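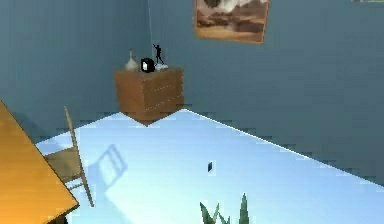
A flow temperature of 80 is too high for that house, according to the overnight reply on the heating forum, and no amount of valve work will fix a boiler set to the wrong number. The reply also wanted to know why I had started with the valves. Fair question. I started with the valves because the wrench was already out.

2022-03-27, Mukivthorpe

Boiler turned down from 80 to 70 before breakfast. Left alone until ten. Return temperature came down with it, but the gap between flow and return stayed narrow, so the water is still taking the short way around through the two radiators nearest the pump. The far bedroom was lukewarm at the top and cold along the bottom rail. I bled it again and got no air, only a spoonful of black water. Sludge is possible. I would like it to be something else.

Second attempt after lunch: all lockshield valves closed, then opened a quarter turn at a time, beginning with the far bedroom. The Vutetti valves have a coarse thread and most of the change happens in the first half turn — after that you are just exercising your wrist. Hall radiator is now barely cracked open and still hotter than I want. The kitchen one weeps at the gland nut. Nipped it up, dried it with a paper towel, put a jar lid under it.

Pump is on speed two. Speed three makes the pipes hiss behind the stairs. The Kokside manual says to balance on the speed you intend to run, which I did not do in the fall, and that probably accounts for a good part of the mess.

Waited an hour between adjustments. Used the time to copy the old readings out of the back of the gas bill folder. Two of them have no units.

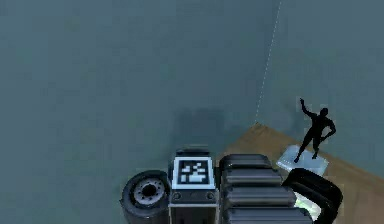

Still to do

Fit the Munasinghe thermostat in the hall once the hall radiator behaves. Until then it would shut everything off as soon as the hall got warm, with the bedroom still cold.

Buy inhibitor, and 6 spare olives in the small size. Check whether the drain valve by the back door turns at all before planning a flush. If it does not, the flush waits until June, when the heat can be off for a few days.

Try 50 on the flow overnight, outside temperature permitting. Read the clip thermometers at four and again before the shower draws on the boiler.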